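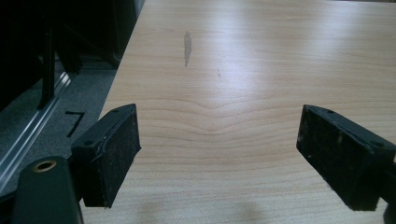 The gray streak, with the little scratch below it and to the right

Gray streak on a light wood tabletop, is bar soap safe to use?
Posted by Kiros Assefa, Wosthorpe
Viewed 1433 times

Hello everyone, and thank you in advance for reading, I know I go on a bit. I have a light table in my hobby room that I bought secondhand 4 years ago, and I'm fonder of it than a person should be of a table. The top is pale and shiny with a nice grain that makes a kind of V in the middle. In February I noticed a dark gray streak on it. It's narrow and a bit ragged, and when I run a fingernail over it I can't feel an edge, so I'm hoping it's only dirt. The small thin mark near it does catch my nail a little, so I suppose that one is a scratch and I'm making my peace with it.

I've already wiped the streak with plain water and a paper towel, and then with a little dish detergent. It got lighter the second time (or I wanted it to!) and then stayed put.
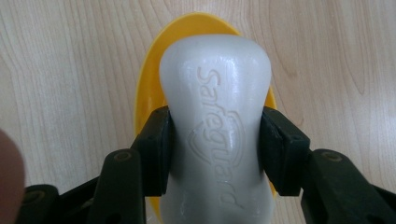

My grandmother washed everything with bar soap, floors and collars and children, and her kitchen table outlived her, so of course that's where my mind went next. She had a big brown laundry bar, though, and I doubt hers is even made anymore. What I have in the house is plain white Safeguard, the kind with the name and the shield pressed into it, and I keep it on a yellow dish. Would an ordinary hand soap like that hurt the finish, or leave a film? I should say I don't know what the finish is. It could be veneer or it could be laminate, and the label underneath only says Zorkau, which a search tells me nothing about.

My other worry is the dish itself. I like having soap at that table when I'm gluing and painting, and I wonder whether a bar left sitting right on the wood would make a new mark while I'm fussing over the old one.

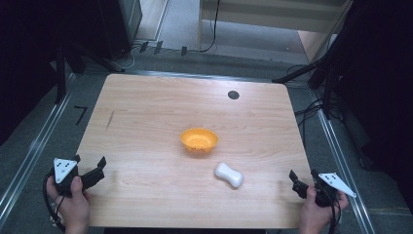

I'd also love to hear from anyone who has used one of those melamine sponges on a shiny top. My neighbor swears by them, but her table is painted and she isn't careful with it. I'm in no hurry and would much prefer to do the slow thing properly.

Sisay

Hi Kiros, what a nice table to have worries over. Bar soap won't do it any great harm, but I wouldn't start there. Hand soaps tend to leave a film, especially if your water is hard, and on a glossy top you'll see it every time the light is on. You'd then be washing off the soap as well as the streak.

Try a white pencil eraser first, the soft kind. Gray streaks that you can't feel are very often rubbed-off rubber or metal from something that got dragged across, and an eraser picks up a surprising amount. Go with the grain and press lightly. If that only gets you halfway, put a few drops of rubbing alcohol on a cotton swab and test it somewhere out of sight before you go near the streak. Should the swab come away sticky or yellowish, stop, that's your finish coming off.

As for the dish, keep using it, and wipe under it now and then. A soggy bar sitting straight on the table can leave a ring, and on veneer the damp can get in wherever there's a scratch. Mine sits on a folded washcloth.

oldbench_stalance

Magic sponge is fine, I've used them on everything.

Sisay

I'd be careful with that one! A melamine sponge is a very fine abrasive, and on a shiny top it can leave a dull patch that shows more than the streak did. I did this to my own desk and spent an afternoon with 4000 grit polishing pads trying to bring the gloss back, with middling results.

Kiros Assefa

Thank you both. I gave the eraser 2 evenings, a few minutes each, and the lower end of the streak is fainter now. I'll try the alcohol at the back corner this weekend. The soap is staying on its dish.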